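How to try out the Sketent hand-held gripper kit before you pay for it

Sketent's sales page says its hand-held gripper kit will have you recording usable kitchen demonstrations "in one afternoon." I had the loan kit for a week in April and I don't buy the afternoon. The kit may still be worth your money, but test it on your own dishes first. These are the steps I'd follow.

1. Ask for the loan kit, and get the terms in writing. The deposit is $400. Orla Conneely in their sales office told me it was refundable. The form I was sent said "refundable less wear," with no word on what counts as wear. Get that settled before anything ships.

2. Skip the practice blocks. They're light and square and almost anything can pick them up. All they tell you is that the fingers open and close.

3. Charge everything overnight and run the setup program with the grips on the table. Mine failed at the same screen twice. Restarting the program fixed it, though the manual doesn't mention that.

4. Check the finger pads. Press each one with your thumb and try to slide it sideways. If it moves, send it back. A shifting pad will ruin a week of recordings before you notice.

5. Start with a dinner plate. Close the fingers on the rim, lift slowly, and keep the plate low over the counter. A glazed rim is smooth and curved, and the weight hangs well away from where you're holding it. Do this seven times and write down every slip, including the small ones. Sketent's brochure claims 1,000 lifts without a drop but doesn't say what was being lifted. I asked and got the brochure again.

6. Leave your counter the way you normally keep it. A cleared bench makes any gripper look good. You want to know whether you can get a plate past the kettle and the glassware without knocking into them.
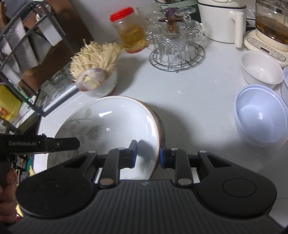
Step 5: plate held by the rim, blue pads on both sides of it.

7. Try tilting the plate while you hold it. Stop if you feel it start to turn between the pads. Use a plate you don't care about.

8. Look at your recordings the same day. Subbarao Achari, who shares my workshop, went through mine and threw out every take where I'd rushed the grip. That was a lot of them.

9. Price the extras. Replacement pads, the second charger and the software after the trial period are all billed separately, and for me they added $250 to the quote. Ask Calosier for a price too, if only to have something to bargain with.

I sent the kit back and haven't placed an order. I'll look again when Sketent tells me what it was lifting in that test.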